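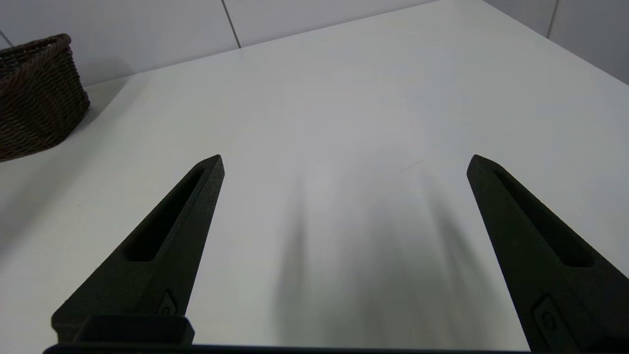
I went to the Trivari open day on Tuesday expecting to be annoyed and came home only mildly annoyed, so take the rest of this with that in mind.

Some background for anyone new here. I spent a long stretch of my working life in warehouses, most of it on the packing side, and in that time I sat through a lot of demonstrations. There was always a man in a quarter-zip, there was always a screen with a graph going up, and there was always a machine that did one thing very well as long as you didn't move its box. So when Trivari put up a notice saying the public could come and see their robot arms "working with everyday objects," I signed up that same evening. I wanted to see whose everyday they meant.

The place is out past the Thoroddsen building, on the road with no sidewalk. Parking was a mess. You check in at a desk, they give you a sticker with your name on it, and then you stand in a hallway with a paper cup of coffee until somebody comes to get your group. Our somebody was Inger Thygesen, and I'll say right now that she was the best thing about the day. She answered what she was asked. When she didn't know, she said so and wrote the question down.

The arm we saw is called Skuter, which I assume somebody thought was cute. It works in a white corner, white table and white walls, with a camera down by the gripper so you can watch on a monitor what the machine is working from. I spent more time at the monitor than at the arm. The fingers are black, blunt at the ends, with long slots set into them. I asked what the slots were for and got an answer about weight and an answer about grip from two different people, so pick whichever you like.

The job was picking up small grocery-type things and putting them in a basket. That's it. I don't say this to be mean -- a toddler does it badly for a year before doing it well, and I know it's harder than it looks. But the sign-up page had used the word "household," and my household isn't a bare white table with good light. Mine has mail on it, and a cat.

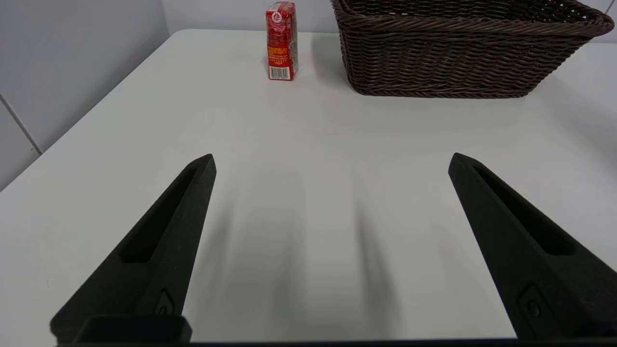
Red carton, basket and a whole lot of clean table, from the camera at Skuter's gripper.

I asked Inger how many times the arm had practiced with a carton like that one. She said 280 runs with cartons so far, each with a person guiding the arm, and that they move the basket and the carton to different places so it doesn't just learn one spot. I liked that answer. In my warehouse days, moving the box two inches was how you ended a sales visit early, and I told her so, and she laughed and said I was welcome to try it.

So I asked if I could. Fair play to them, they let me. I pushed the carton over toward the basket, close but not touching, and we all stood back. The arm came down slowly, stopped, thought about it, and came down again. It got the carton on the second go and dropped it in the basket. People clapped. I didn't clap, but I did nod.

Then a boy in our group asked if it could do it with the carton lying down, and the answer was "we haven't trained on that much yet." They tried it anyway. The fingers closed, the carton slid away, the fingers closed again, and after a bit Inger stopped the arm and set the carton upright by hand. I thought better of the whole outfit after that than I had after the clapping part. Usually they find a reason to move you along to the next room.

The next room, when we got there, was a talk. A fellow from Stolline, who are apparently putting money in, had a slide that said the arm would be "home ready" by next November. I asked him what home ready meant. He said it meant ready for homes. I asked whether there was a number attached -- how many tries out of how many, on what kind of table -- and he said they'd be sharing benchmarks in due course. I've heard "in due course" before, and I've had conveyor belts arrive in due course.

I'd have liked to see a failure rate on the wall next to the machine. Put it on a whiteboard, I don't care. I'd also have liked them to run the thing with the overhead lights down, or with a dish towel thrown on the table. I put both on the feedback card and ran out of card.

If they do another one in the spring I'll probably go, provided Inger is running the tour. Wear decent shoes, eat first, and if you park along the fence be prepared to back out the whole way. I'm bringing a dish towel.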